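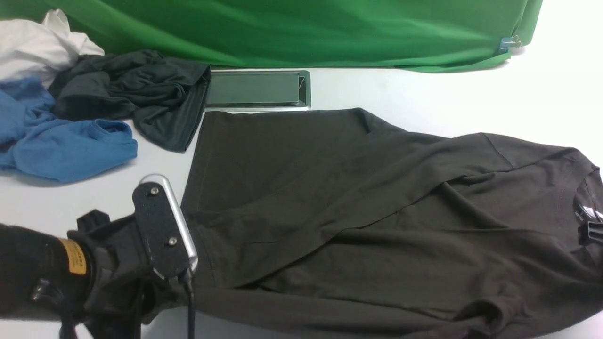
Figure 3. Long-sleeved shirt on the folding table, seen from the head camera, with one gripper at the left hem.

3.2 Collecting demonstrations

All demonstrations were given by remote control. The operator holds one leader arm in each hand, and the follower arms copy its joint angles, including the opening of the gripper. We tried guiding the arms directly by hand in an early round at Allholm and dropped it, as the operator's own hands kept blocking the head camera. Those early recordings are left out of the results below.

Each episode begins with a garment spread or dropped on the table and ends when the operator presses a foot pedal. The operator is asked to take hold of the cloth at a hem or near the collar, where the grasp point can be described in the same way from one garment to the next. Other garments may stay on the table during an episode. We did not clear them away, and the policy has to learn which item is being worked on.

The final set holds 3,930 episodes from 4 operators, recorded over 72 hours of arm time. A further 232 episodes were removed because the leader and follower arms had drifted out of step. Episodes with a missed grasp were kept if the operator recovered without outside help — we return to this choice in Section 5.

3.3 Wrist views

The head camera gives the layout of the table but says little about contact. At the moment of a grasp the fingers often hide the edge they are closing on. The policy therefore also takes in a wrist view, in which a crease near the fingertip can fill a large part of the image. Wrist images are cropped less tightly than head images during training, so that the finger always stays in view.

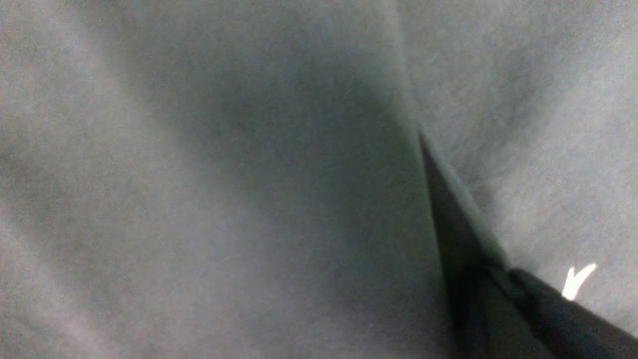
Kulsoom Marwat, commenting on a draft of this section, objected that operators who watch only the wrist view tend to slow down before contact, and that a policy trained on their data will copy the pause. We checked for this by trimming still periods before each grasp and training again. The trimmed policy moved faster, but it closed the gripper too early on thick cloth. The untrimmed data are used in all later sections.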